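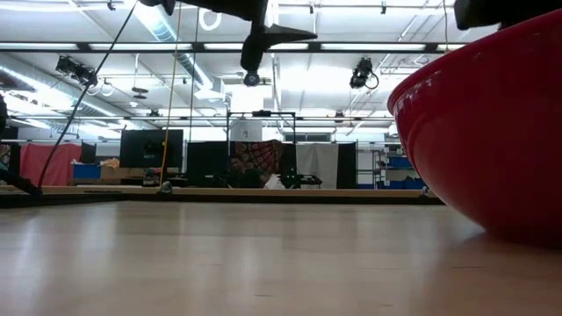
Youssra Tahiri says a bowl is the oldest useful thing in any house, and she may well be right. People were shaping bowls out of clay long before they had forks, cupboards or tables to stand them on. We still use them every day, and the shape has hardly changed.

What makes a bowl a bowl?

A bowl is open at the top and closed everywhere else. It is wider than it is tall, as a rule, and its sides curve. A plate is too flat to hold soup. A cup holds soup well enough, but you would have trouble stirring a cake in one. A bowl sits between the two.

Why are the sides curved?

Think about mixing flour and eggs in a square box. The spoon cannot reach into the corners, so dry flour stays there. In a bowl there are no corners. The spoon slides round the wall and everything falls back towards the middle, where you can mix it again.

Curved walls are strong, too. If you press on a flat wall, it bends in the middle. If you press on a curved one, the push is spread out along the curve. Eggshells and the arches of bridges work in the same way.

What is the rim for?

The rim is the top edge. On some bowls it leans outwards a little, and this is called a flared rim. It gives your fingers something to hold when you lift the bowl, and it makes the top edge stiffer.

Why doesn't it roll over?

Many bowls look round underneath, but turn one upside down and you will often find a small flat part or a raised ring. This is called the foot. The foot keeps the bowl steady on the table. A bowl with a wide foot is hard to tip. A bowl with a tiny foot wobbles if you lean on one side.

How much does it hold?

You can find out with a measuring jug and some water. At the school in Skarnadport, Kjell Halvorsen's class tested two bowls from the kitchen. The small one held 732 millilitres. The big one held 1688 millilitres, more than twice as much, though it was only a little wider. When a bowl gets wider it usually gets deeper as well, and the two changes together make a large difference.

Try it yourself

You need two bowls of different sizes, a measuring jug, water and a towel.

Guess how much each bowl will hold and write down your guesses. Fill the jug to a line you can read, then pour the water into the first bowl. Keep going until it is full, and add up the amounts. Do the same with the second bowl – and put the towel down before you start.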